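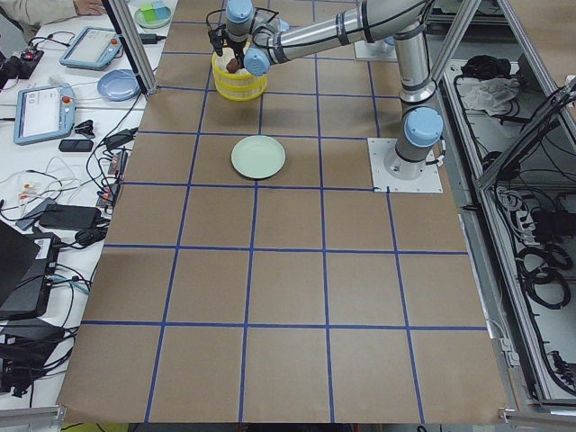

Soledad Robles

Thursday, August 27, 2020

Greywater bench, loop B. Restarted the pump at nine after the weekend's sulk, which lasted until Wednesday. Flow came back on the first try. I distrust this.

Where we are, for whoever reads this after me: loop B takes the handwash and shower water from the upstairs bathroom, runs it through the settling tank, then the Kurek cartridge, then the membrane, then the UV tube, and returns it to a holding tank that we are allowed to flush toilets with and nothing else. Loop A is the same thing without the cartridge. The whole point of the summer has been to find out whether the cartridge earns its place. So far it has earned a nickname, which I won't put in a notebook that Ingeborg signs.

Pressure first. Drop across the membrane on loop B was climbing all through last week, faster than on loop A, and this is the wrong way around. The cartridge is supposed to catch the fine stuff before it gets to the membrane. Raimonds thought the gauge was lying. He swapped the two gauges, and the high reading stayed on loop B, so the gauge is honest and we are back to blaming the water.

Pulled the cartridge at ten thirty. Outside looked fine, a bit gray. Cut it open lengthwise with the hacksaw (the good one, sorry Fikri) and found the inner layer clean as the day it was made along one side and slimy along the other. So the water has found itself a shortcut. It comes in at the top, slides down the one side, and leaves without meeting most of the filter it was introduced to. Also a quantity of hair. There is always hair. I have short hair and so does everyone who uses that bathroom except Aurelio, who has been told.

The slime smells of coconut. Somebody upstairs changed shampoo.

I put a smear under the microscope and there's a film with plenty living in it, which explains the membrane. Bits of the film let go and travel downstream, and the membrane gets a coating it would never have had if we'd left well enough alone. That's my theory as of eleven. Ingeborg's theory is that the cartridge was sitting crooked in the housing from day one. These aren't in conflict, and I was the one who installed it, so I am keeping mine at the front.

Checked the housing. The lower O-ring has a flat spot. Entered in the parts list, ordered two from Zilach, who say next week. They said next week in the spring too, about the float switch.

New cartridge in at noon, seated with Raimonds holding a level against it and making remarks. Used the old O-ring turned a quarter so the flat spot is away from the inlet. Temporary. If you are reading this in October and it's still in there, please replace it and don't tell me.

Rinse: ran clean tap water through loop B for 35 minutes, to drain. First part of the rinse came out cloudy and then cleared. Turbidity on the bench meter was bouncing and I threw out the early readings, because the sample vial had a thumbprint on it. Mine. Wiped it, reran it, and the numbers settled down like adults. They're in the spreadsheet on the Turbidity tab, yellow cells. The orange cells are the ones with the thumbprint. Please leave them there, I want it on record that we tell the truth.

Membrane backwash next. Fikri wanted to go straight to the citric soak. I wanted to try plain backwash at low pressure and see how much we got back for free. We did plain, 3 cycles. Got some of it back, less than I'd hoped and more than Fikri had hoped, so lunch was quiet. Citric soak goes in tonight and comes out in the morning. Label is on the valve. The label says DO NOT OPEN, and Aurelio, it applies to looking in to see how it's doing.

UV tube: the Tidix controller is again reporting lamp hours as zero. The lamp is on. The lamp has been on since spring. I've gone back to writing the hours on masking tape on the side of the box, a system that has yet to need a firmware update. If anyone has the login for the controller, it isn't the one on the card.

Holding tank: level fine, no smell, chlorine residual where it should be. Wiped down the inside of the lid. Aurelio asked again why we can't just drink it, given all the trouble. I told him astronauts drink theirs because the nearest tap is a long way down, and he has one across the hall. He said that wasn't a technical answer. Fair. Technical answer: we don't test for half of what you'd need to test for, and we have no permit, and I have seen the inside of the cartridge.

Fodesik called at two about the replacement membrane. They can do the same pore size or one tighter. The tighter one is on offer, so presumably no one wants it. I said same as before. Changing two things at once is how we got the mess in the July pages, where loop A improved by a lot and we still can't say whether it was the pump speed or the soap.

About soap. I'd like a sign-out sheet in the upstairs bathroom. Only brand and whether you used it today. Ingeborg says people won't fill it in. Raimonds says he'd fill it in but make things up. I'm putting one up anyway, with a pencil on a string.

Recovery figure for loop A this week: 90 percent of what goes in comes back out as something we can flush with. Loop B can't be worked out, what with all the stopping. I've left the cell empty. Last month somebody filled an empty cell with the average of its neighbors, and it took me an afternoon to find it.

Left to do:

Drain citric soak, rinse until pH matches tap
Restart loop B at the lower flow setting, log pressure every hour until lunch
Second smear from the old cartridge, clean side this time, for comparison
Find a hacksaw blade for Fikri
Ask upstairs about the coconut

Old cartridge halves are in the fridge, bottom shelf, double bagged and marked. It's the sample fridge. I checked twice. Pump on loop B off at 4:40, valve closed, drip tray emptied.

S.R.

Added later: drip tray has a drip in it. Small one, from the housing side. Put a paper towel under it with the time written on the corner. Raimonds is in first tomorrow, so he gets to weigh it.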